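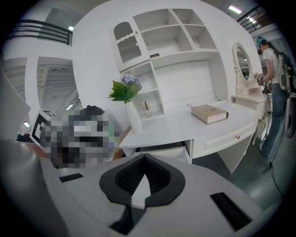
Who can join Domanard Swimming Club?
Anyone from the age of 5 who can manage a width without armbands, and there is no upper limit at all (our oldest member took up butterfly after she retired, and she's rather good at it).

We started one January as a handful of families sharing 2 lanes at the Jerkberg baths, and we have grown a good deal since then without, we hope, losing the friendly feel of those early mornings. Verena Rüegg, our head coach, swam the 400 individual medley for years and still has a soft spot for anybody daft enough to enter it! She looks after the competitive squads, while Pirmin Nägeli takes the learners and the adult improvers, and is endlessly patient with people who don't like getting their faces wet.

Squad training begins at 1815 on the pool clock, so do please come a little early to change and stretch. Parents are welcome to sit upstairs, where the tea is decent and the chairs are not.

Our summer gala for the Moser Cup is on 3rd July, with relays for every age group and a very silly float race to finish. New swimmers are invited to come along for a free trial before they decide anything, so just have a word with Pirmin at the poolside and he'll find you a lane.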